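Chapter 4
Signs, Signals and the Colour of Warning

When we learn to read, we learn letters first. But a small child already knows that red can mean stop, long before the child can spell the word. In this chapter we study how colours and simple marks are used to give messages, and why the same colour is not always understood in the same way. We begin with lamps, because a lamp must say everything with one colour and no shape.
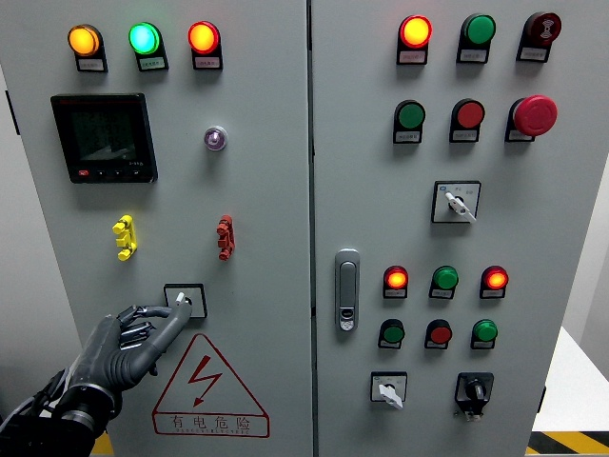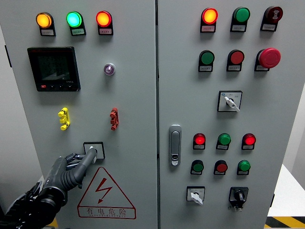
Amber, green and red-orange lamps in a row on the door of a control cabinet.

Wilfredo Bautista remarks that learners from the coast often do not accept the idea of a fixed meaning for green. In the harbour of Trornelness, he writes, a green light tells the boatman on which side he must keep, and it gives no permission at all. His remark is useful for us. A colour has a meaning only inside a system, and the reader must know which system is in use.

4.1 Learned meaning and natural meaning

Many people believe that red is a warning by nature, for it is the colour of blood and of fire. There may be some truth in it. However, red is also used for weddings, for ripe fruit and for the doors of shops, and no person runs away from these. We shall say that a meaning is natural when it needs no teaching, and learned when it must be taught. Most signals in public places belong to the second kind, or are a mixture of both.

The town of Bristville gives us a good case. Its old bathing beach used a yellow flag for safe water, while the next beach, at Arnano, used yellow for strong current. Visitors who walked from one beach to the other had to learn a new rule on the way. Pierina Vitale put questions to 573 bathers in the month of May, and 148 of them gave the wrong meaning for the flag which was flying above them. Most of the wrong answers came from persons who had learned the other system well.

4.2 The problem of similar colours

A second difficulty lies in the eye of the reader. Some people see little difference between red and green, and in poor light even a person with good sight may confuse amber with orange. For this reason a traffic light keeps its lamps in a fixed order, so that the position repeats the message of the colour. We call this repetition double marking, and we shall return to it in Chapter 9.

Before you continue, walk along one street near your home and write down each coloured signal you meet. Note its colour, its place, and the meaning you believe it has. Then ask a neighbour for the meaning, and do not show your own answer first. You will need these notes in section 4.3.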